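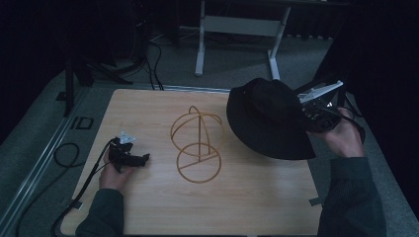

Según Mirjam Riedl, la norma de agarre tal como la dejamos en septiembre sirve para objetos rígidos y se queda corta con los textiles: «pinzar por el borde» no dice qué borde, y en un sombrero de ala blanda hay por lo menos dos. Tiene razón. Reescribo el punto.

Tarea: sombrero de pescador en soporte de alambre. Reglas para operar con las pinzas de mano, versión para Evari:

1. Pinzar por la copa. El ala queda libre y colgando. Si se coge por el ala, se anula la toma.
2. El soporte se deja apoyado en la mesa, con el aro de la base entero sobre la madera. No se corrige su posición con la toma en marcha.
3. La pinza izquierda permanece a la vista aunque no trabaje. Nada de bajarla al regazo.
4. Cable de la izquierda por fuera del tablero, sin cruzar la zona de trabajo.
5. Máximo 23 segundos por toma - lo que pase de ahí se repite.

Pendiente: el punto 2 choca con la hoja de Duan, que permite sujetar el soporte con la otra pinza. Ruoxi prefiere admitir las dos variantes y etiquetarlas aparte. Yo no las mezclaría en el mismo lote hasta tener unas 100 tomas de cada una.

Revisión: 12 tomas por tanda, leídas por alguien que no las haya operado. Jinfeng pide además anotar los reintentos de pinzado; añadida columna «reint.» en la plantilla.

Falta definir qué se considera «colocado». Propuesta provisional: copa apoyada en los arcos y pinza abierta y separada. Lo consulto con Raíssa antes de cerrar el texto.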